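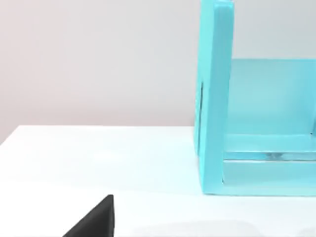 Setting up and looking after a small tabletop arm cell

These notes cover one bench cell: a white table, a two-finger gripper, a turquoise open shelf unit as the target and a few ordinary household things to pick up. The cell exists twice for us, once in the workshop and once in simulation, and the tips apply to both unless marked.

Place the shelf first

Put the shelf unit at the back of the table before anything else goes down. Every taught position is measured from its front edge, so if the shelf creeps, everything creeps. On the real bench we hold it with two strips of thin double-sided tape under the base. Press down on the uprights for a few seconds and leave it overnight.

Check that the shelf is square to the arm base with a steel rule at both ends. A difference of 2 mm between left and right is enough to make a finger rub on an upright at the far end of the reach. In simulation, type the position in by hand. Dragging it with the mouse leaves it a hair above or below the table, and you get a jitter that looks like a bad motor.

Check the fingers

Wipe the fingertips with a dry lint-free cloth at the start of the day. Use a little isopropyl alcohol on the cloth if they feel slick, and let them air out before closing them. No oil anywhere near the tips.

Close the gripper on a strip of printer paper and pull. It should hold evenly across the tip. If the paper swings to one side, one finger is loose or worn. Our finger screws take a 2.5 mm hex key. Snug them, cycle the gripper 10 times with nothing in it, and check again. Replace the pads as a pair - a new one against an old one never closes flat.

Setting out the test objects

Start with one object on bare table. When that works all day, move to one thing standing on another, a cup on a book for instance. The stacked setup finds faults the simple one hides. The pick height has to include the thickness of the book, and a low approach will nudge the cover and shift the cup with it.

Leave a clear strip between the book and whatever stands beside it. The open gripper is wider than people remember. Clear glass needs extra care if your cell finds objects by camera, and a cup with a pattern on it is a kinder place to begin than a plain one.
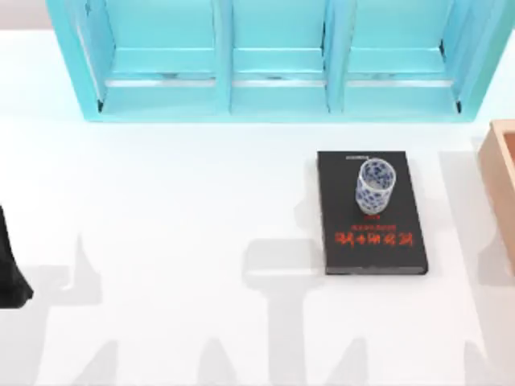 Knut Brinkmann wrote in to say that he would teach the lift first and the shelf move second, as two separate programs, so that a bad shelf position never costs you a good grip. We have since changed over to his way. It makes faults quicker to trace, and you can rerun the lift alone after changing pads.

Lighting and shadows

Arms throw shadows over their own work. Run the arm slowly through its full path and watch the table, especially the part nearest the base. If detection drops out in the same spot each time, move the lamp before you touch any settings. A second lamp from the opposite side helps more than a brighter bulb. In simulation, keep the shadows switched on, or the settings you bring over to the bench will be too optimistic.

Once a week

Wipe the table with plain water and dry it. Look along each cable for flat spots where it bends. Run the home routine from three different starting poses and write down the error. Ours is logged on a card taped inside the cabinet door, and the last full entry reads: May 22, 2019, pads changed, shelf re-taped, home good.

Keep spare pads in a closed bag, away from sunlight. The box we opened in January had gone hard along one side and went straight in the trash.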